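20 de agosto de 2020

# Kit de mantenimiento Pumilum para pinzas de dos dedos: lo abrí con pocas ganas

Desconfío de los kits. Casi siempre son tornillería corriente metida en una caja bonita, y el Pumilum, que vende Skokov, llega precisamente en una caja bonita. Dentro hay 12 almohadillas azules, un juego de pasadores, dos llaves hexagonales, un tubito de grasa y un folleto que promete 4.000 cierres antes de volver a cambiar nada. No dice con qué carga ni sobre qué material, así que la cifra me sirve de poco.

Lo he probado en la pareja de pinzas manuales con la que trabajamos Theerawat Srisuk y yo, recogiendo objetos de casa: botes, vasos, botellas, ropa doblada. Una de ellas arrastraba holgura en las articulaciones y la otra tenía los dedos bastante bien, lo que me dejaba comparar un poco.

## Montaje

El folleto habla de 15 minutos. A mí me llevó una tarde, y buena parte se me fue en sacar las almohadillas viejas, que estaban pegadas con algo mucho más tozudo que el adhesivo que trae el kit. Ni una palabra sobre disolventes. Acabé rascando con una espátula de plástico y limpiando con alcohol.

Las nuevas encajan bien a lo ancho. A lo largo sobra una pizca en la punta y hay que recortarla con cúter, cosa que a este precio no debería tocarme a mí. Los pasadores, en cambio, entran suaves y sin cabecear; son lo mejor de la caja. La llave pequeña se redondeó en el segundo tornillo y seguí con una Dudás que tenía en el cajón.

Un consejo que el folleto omite: conviene apretar primero los ejes inferiores con la pinza abierta, cerrar despacio y apretar después los de arriba. Si se hace al revés, las almohadillas llegan torcidas y toca empezar de nuevo. Lo hice al revés la primera vez, claro.

## Ajuste con objetos

Para comprobar el agarre me importan los cilindros lisos. Un objeto con aristas perdona casi todo; un vaso tumbado sobre tela, con la tela cediendo debajo, delata enseguida si un dedo llega antes que el otro.

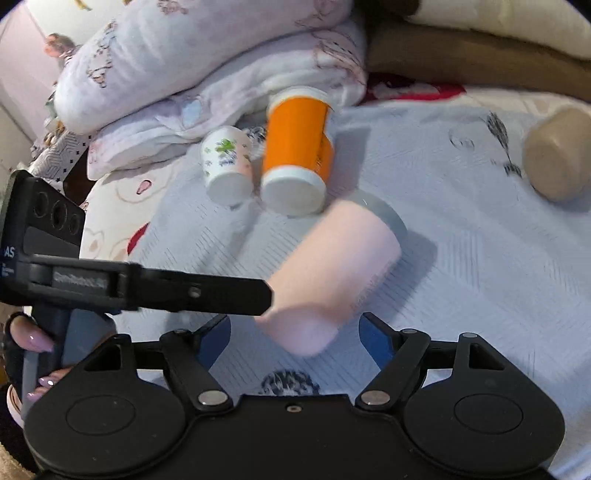

*Pinza abierta junto al vaso rosa. A la izquierda, un dedo de la segunda pinza asoma sobre el vaso, cerca de la base.*

Con las almohadillas recién puestas el agarre mejoró, eso lo reconozco. Los vasos dejaron de rodar al cerrar y pude usar menos fuerza en el gatillo. Ahora bien, también había limpiado, engrasado y reapretado todo, y sospecho que la mitad del mérito es de esa limpieza. Theerawat opina que soy injusto con la goma. Puede ser.

A los 400 cierres volví a mirar. Una almohadilla empezaba a levantarse por la esquina interior, justo donde yo había recortado, y las demás seguían firmes. De la grasa no me fío: coge pelusa con una facilidad tremenda y entre mantas y sábanas eso se nota. La he cambiado por la Hevow en seco que uso para las guías — menos vistosa, más limpia.

## Servicio

Escribí a la tienda preguntando si venden los pasadores sueltos. Me contestó Edit Kozma, rápida y amable, para decirme que de momento no, y que quizá en septiembre. Me mandó además una llave de repuesto sin cobrarla. Todavía no la he estrenado.

## ¿Lo compraría otra vez?

Por los pasadores, tal vez. Por las almohadillas, solo si salen cortadas a la medida que anuncian. Quien tenga una pinza sin holgura que la limpie a fondo y repase el apriete antes de gastar un céntimo; quien la tenga ya bailando encontrará en la caja casi todo lo que necesita, menos una llave decente.

Nota: 3 de 5. Revisaré el texto si la esquina acaba de soltarse.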